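Workshop notebook, Flalten unit, staff washroom
January, started 8:40

Second go at the cleaning routine for the washroom off the workshop floor. Last month's version took too long and left streaks on the tank lid, so I rewrote the order and tried it this morning before anyone needed the room.

Kit on the cart: Promon bathroom cleaner (the diluted bottle, not the concentrate), Garg descaler, bowl brush, 2 navy cloths, one gray cloth for the sink, bucket, gloves, trash bags. The old yellow sponges are finished and I threw them out. Cloth colors are now fixed: navy for the toilet and nothing else, gray for the sink and mirror. Please keep to it. I found a navy one hanging over the faucet again.

Order used today:

Descaler in the bowl first, under the rim all the way around, then leave it. The label says ten minutes. I did the sink while it sat.
Dust the top of the paper holder and wipe the wall beneath it.
Tank lid, then the front of the tank and the flush button.
Outside of the bowl and the rim, with the cloth folded in four and turned to a clean face as it picks up dirt.
Brush the inside, flush, brush again, flush.
Floor last, from the far corner to the door.

Going top to bottom saved a lot of rewiping. In the old order we did the rim before the lid and then dripped on it.
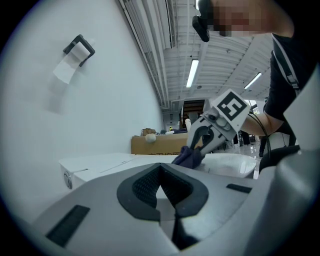
Navy cloth on the bowl. Tank lid and flush button to the left, paper holder on the wall.

Notes on the lid. The seam running across it holds grime and a flat cloth slides right over the top. I wrapped a corner of the cloth over a plastic scraper and ran it along the seam, which got most of it. An old toothbrush would probably do better. Adding one to the cart.

Chrome button: Promon leaves a haze on it if it dries there. Spray the cloth, not the button, and buff with a dry bit afterward. No descaler on the chrome at all. We already dulled the faucet handle that way.

Rim: 2 passes. The first one mostly moved things around because the cloth was too wet. Wrung it out hard and the second pass was fine. The cloth bunches up if you push it. Pulling it toward you keeps it flatter.

Paper: tear off the loose end after wiping the wall, as it picks up spray. Spare rolls came in with the Trerau order, part 758 on the sheet, and they are on the shelf in the supply closet. They fit the holder but are a tight push when new.

Time from cart in to cart out was about 2 minutes over the half hour I had allowed, with the descaler wait included. Good enough. Most of the overrun was me looking for the scraper.

Still open:
Faint ring at the water line after brushing. Try leaving the descaler on over lunch.
Light fixtures have dust on them. Needs the stepladder, so do them before the rest of the room, on a separate day if possible.
Cloths go to the hot wash, separate from the shop rags. Hook for drying them is still not up.
Print the new order and tape it inside the closet door.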